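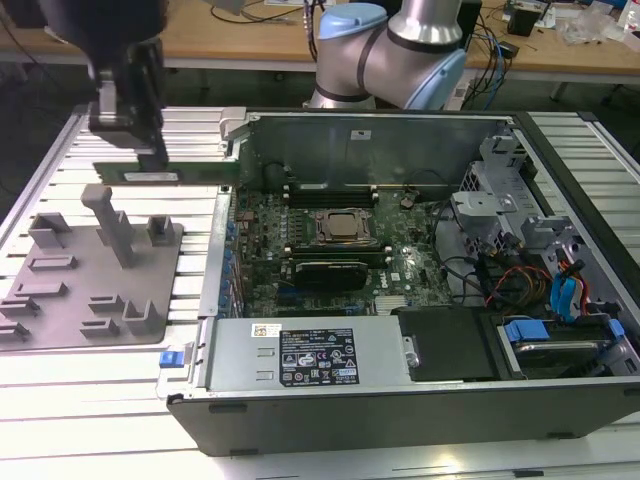 One of the first people to bring a machine to the new service in Medrano told the desk that she had kept her old desktop under the stairs for years – she had never once thought it could be opened up and made useful again, and would somebody please tell her neighbors.

Home News Services Press Contact

Search this site Enter keyword Go

Mustmont Opens Desktop Refurbishing Service in Medrano

MEDRANO – Mustmont is very happy to share that its desktop refurbishing service, known to many of our friends by its working name of Zasament, is opening its doors to households, schools and small offices in and near Medrano. We have been looking forward to this for a good long while, and we want to thank everyone who kept asking when it would be ready!

During the trial period, which ran out of our smaller shop in Andora, 2,427 desktop computers came through, and 2,242 of them went back out to be used again. The rest were taken apart for pieces that could help other machines along. That means memory, drives, power supplies, cables, and quite a few graphics cards.

Every tower that comes in is laid on its side on the bench and the side panel comes off, so that the whole inside can be looked over in good light. There is a surprising amount to see once a case is open (the processor in its socket, the memory slots, the drive cage, the tangle of colored wires from the power supply), and customers often tell us they enjoy being shown what they have owned all this time. Expansion cards are checked one by one, and any empty slots are noted on the work sheet in case the owner would like to add something later on.

The service welcomes most desktop towers, working or not. Please leave monitors, printers and laptops at home for now – we hope to have room for them down the road. Owners should copy any files they want to keep before they come in, and may ask to have the hard drive handed back to them at the counter.

Mustmont has also set aside 200 refurbished desktops for schools in the area, and 142 of those have already been spoken for. Schools that would like to be considered can pick up a form at the Medrano counter, or ask for one to be mailed.

The counter opens on Tuesday at 9 a.m., with coffee for anyone who stops by that morning. Press visits to the workbenches can be arranged through the Mustmont press desk.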